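Subject: Re: [nomham-bread] Starter gone flat

Hi all, back from a week away and catching up on the digest. 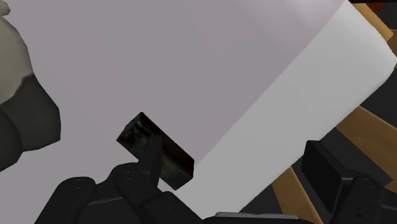 > Mine quit rising after I switched to the Radwan rye.
> Do I toss it and start over?

Oh please don't toss it! Mine sulked for 9 days in February when I changed flour, and I just kept feeding it twice a day (a bit less water than usual) and left it on top of the fridge. Then one morning it had climbed right out of the jar, what a mess. I'd skip the honey trick, it did nothing for me. Anyone still have the Brundivis seed loaf recipe? I lost my copy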